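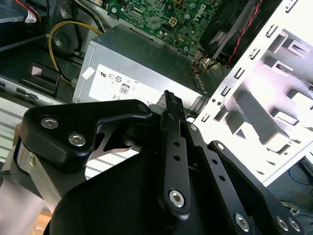 Power supply with its ratings label, side panel off.

Unit 9: Inside a desktop tower
Instructor: Wakana Ebihara
Lab date: 10/02/2023

Shut down, pull the power cord, and hold the power button for 15 seconds. Lay the tower on its side and take the panel off. Clip your wrist strap to bare metal on the chassis.

Start with the power supply. Copy the efficiency mark from the label onto your sheet. Do not open the supply itself.

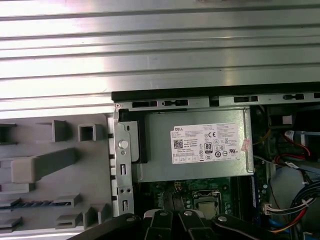 Next find the processor and its retention bracket on the green motherboard. Leave the bracket closed today. The memory slots are to the right of the socket — touch modules by the edges only.

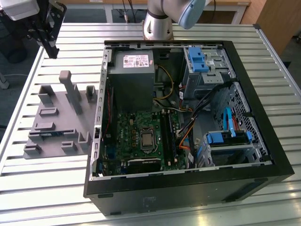 Do we unplug the data cables before the power cables?
Either order is fine with the cord out. Label both ends first and pull on the plug, never on the wire.

Trace each cable from end to end and draw its path on page 134 of the workbook. Colors do not tell you what a data cable does, so write down where it connects.
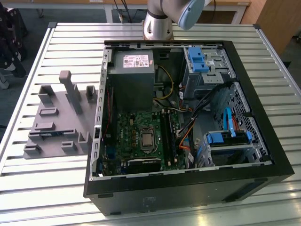 Drives come last. Note which bay each one belongs in before you release a bracket. Screws go in the Bekier tray. Sheets are due at the start of the next lab.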